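Halcombe Household Storage Survey: Data Card

Version 2
Last updated: 2021-09-01
Maintained by: Halcombe Institute, Domestic Records Unit

Summary

The Halcombe Household Storage Survey records how people keep everyday goods at home: dry food, paperwork, tools, medicine, sewing supplies and seasonal clothing. It holds written answers from over 300 households in the towns of Hunetti and Storov. Answers were collected by mail and by telephone in August and were entered by hand at the Institute.

Contents

households.csv – one row per household, with dwelling type, floor level and number of rooms
containers.csv – one row per container reported, with material, lid type and stated use
remarks.csv – free text, lightly edited for spelling
codes.txt – full list of codes and their meanings

The files are joined by the field house_id. Missing answers are left blank. A zero is a true zero and should be read as such.

Changes from the previous version

The codes for tins and jars have been separated. Duplicate rows from the Storov mailing were removed. The field "lid" now accepts "none" as a value; open containers were previously entered as blank, and users who merge the two versions should recode them first.

Container classes

Material is coded under the Pfister scheme, which has 4 main classes: glass, metal, plastic, and fiber or wood. Color is not recorded. Clear and opaque plastic are kept apart at the second level, as many respondents said they choose a box by whether they can see into it.
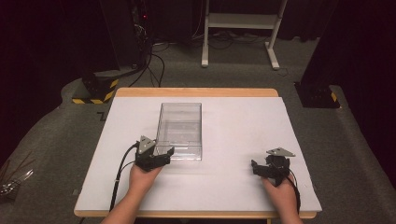
Figure 1. Clear plastic box, open top.

Known limits

Rural homes are underrepresented. Respondents described their own containers, and the terms "bin," "tub" and "box" were used freely – the Institute has kept the respondent's word in the field "name_given" and added a standard term beside it. Sizes are estimates and should not be used to work out volume.

Terms of use

The files may be copied and adapted for teaching and research, with credit to the Halcombe Institute. Corrections should be sent in writing to the Domestic Records Unit, quoting the house_id and the version number.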